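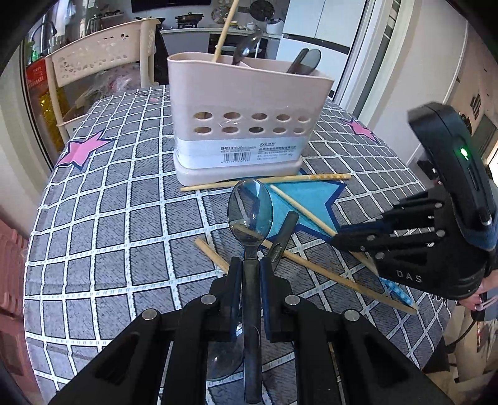 Fando Project — Progress Report to the Strebel Fund
Reporting period: third quarter of the grant
Work package: table clearing and sorting of utensils
Prepared by: the project team, Meneswood

1. Where we are

In this period we continued to record demonstrations with the hand-held grippers in home kitchens and dining areas in Meneswood. The task is the one agreed in the work plan: the operator takes spoons and chopsticks from a table and puts them upright in a caddy, using both hands. Recording was going according to the schedule until May, when we found a fault that obliged us to stop for several days. Most of this report is about that fault, as the Fund has asked us to report problems early and in full.

2. What went wrong

The policy trained on the first part of the recordings was loaded on the Geren arms in our laboratory for the usual check. With cups and bowls the results were as before. With thin handles they were poor. The arm went to the correct place, closed on the spoon, lifted it, and then opened the fingers by a small amount while it was still moving. The spoon fell in 36 trials out of 49. One of them fell outside the table and slid under the safety fence, and the arm continued its motion toward the caddy with nothing in the fingers.

At first we suspected the controller of the arm and we spent two days on it without finding anything. Then we replayed the recordings and compared the video with the finger opening written in the log. In the video the fingers stay closed on the handle. In the log the opening grows slowly during the same seconds, by up to 4 millimeters. For a cup this is not important. For a spoon handle or a chopstick it is the difference between holding and dropping.

3. Cause

The encoder which measures the finger opening sits on a small shaft inside the gripper, and it is held by one set screw. On the left-hand unit this screw had become loose. When the operator squeezes hard, as one does naturally with something thin and smooth, the shaft turns a little inside the encoder and does not come back. The zero position is then wrong until the next calibration.

We calibrated each morning, and this was not enough. The error began again after the first firm grasps of the day. Our automatic check of the logs did not catch it, as it only looked for missing values and for jumps, and this error is slow and smooth. We consider this our mistake and not a fault of the supplier.

4. Effect on the data

In total 101 recordings are affected. We have removed them from the training set and moved them to a separate folder. They are not deleted. In many of them the finger opening can perhaps be estimated again from the video, but we do not want to promise this before we have tried. Recordings in which only the right-hand unit grasps are correct and remain in use.

5. What we changed

The screws on both units were replaced and fixed with thread-locking compound, and a paint mark was added so that any movement can be seen by eye.

The operator now closes the empty fingers completely at the start and at the end of every recording. If the two readings do not agree, the recording is rejected on the spot and the operator is told by the status light.

On the Geren arms, a motion with a held object now stops if the measured grip force goes to zero. This should have been there from the beginning. The gap under the safety fence is closed with a board.

6. Schedule and budget

The second evaluation moves to the next quarter. The milestone for the final data set does not change for now — it depends on how fast we can repeat the lost sessions. Two of the households have already agreed to receive us again, one of them only on Sunday, for which we must pay the operators the weekend rate. This cost is covered by the reserve for repairs, and we request the Fund's written approval to use it in this way.

7. Open points

We do not know yet if the new screws hold over a long time of use. Both units will be opened and inspected at the end of each week, and the inspection sheets will be attached to the next report.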